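Search this site... Search Go

The Bus to Gostby

I only got on the bus because it was raining and the driver had left the door open. That's the whole reason. People want there to be more to it, my sister especially, but I was wet and the sign on the front said GOSTBY and I thought, well, I've never been to Gostby!

The fare was 30 cents. I figured the driver had misread something, so I handed him a dollar and he gave me back change in coins I'd never seen before, little brown ones with a heron on them. I sat down behind a woman who had a cake box on her lap (tied with string, the old way) and she turned right around and said, "First time?"

I said yes. She said I should get off at Plekell and walk the rest, everybody does, the last hill makes the engine cry.

Now, I've lived in Trujillo for 28 years, and I could draw you the bus map with my eyes shut. There is no Plekell on it. But I nodded like I knew, the way you do, and I watched the feed store go by, and the car wash, and then a long stretch of water where the highway should have been.

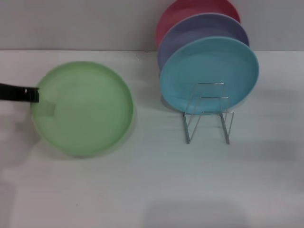

"Is that the lake?" I asked.

"It's the lake on weekdays," she said, and went back to holding her cake.

So I got off at Plekell. It was one bench and a phone, and the phone was ringing. I let it go for a while - it wasn't my phone - but there's only so much ringing a person can sit through. I picked it up and a man asked if I was calling about the room. I told him he'd called me. He said the room was 539, at the top of the hill, and that the window stuck but supper was at six.

I'd like to say I thought it over. I had work in the morning, and a cat, and half a pot of soup on the stove that I was pretty sure I'd turned off. But the rain had quit, and the woman with the cake was already a good way up the road, walking faster than you'd expect in those shoes, and I could smell onions frying somewhere.

"Does it have a bathtub?" I said.

He put the phone down to go and check. I could hear him climbing the stairs.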